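Fikton FC Supporters' Group
Minutes, May meeting

Start: 7:10 p.m. Chair: Ka-ming Kao. Quorum met.

1. Last minutes
Passed with one fix. The Grellaven match finished level after 90 minutes. We did not "hold on for a win," whatever the April draft said.

2. Season tickets
The club says 633 renewals are in and calls this "strong." K. Kao asked what the figure was at this point last year. The club's letter does not say. He will write again and ask for both numbers side by side.

3. Price increase
The club wants 10 percent more for seats behind the goal. The reason given is "matchday experience." Members could not name one thing that had changed, apart from the music, which is louder. Motion to oppose: carried, two abstaining.

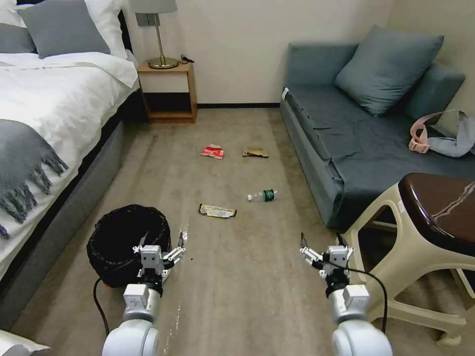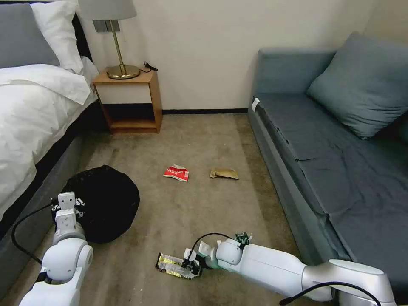
Bedroom with beige carpet, second picture.

4. New striker
The club's newsletter describes Tomić as "the missing piece." The same newsletter used the same words last summer. No position taken until he has played a full half.

5. Away travel, Etach
One bus, leaving 15 minutes earlier than last time. The driver's promise of a shortcut was noted and not relied on. Payment before boarding.

6. Pitch drainage
Promised again for the summer. K. Kao asked for a start date in writing. Third request.

7. Other business
A member proposed a new song for the second half. It was sung. No vote was taken.

Closed 8:40 p.m. Next meeting in June, same room, if the heating bill is settled.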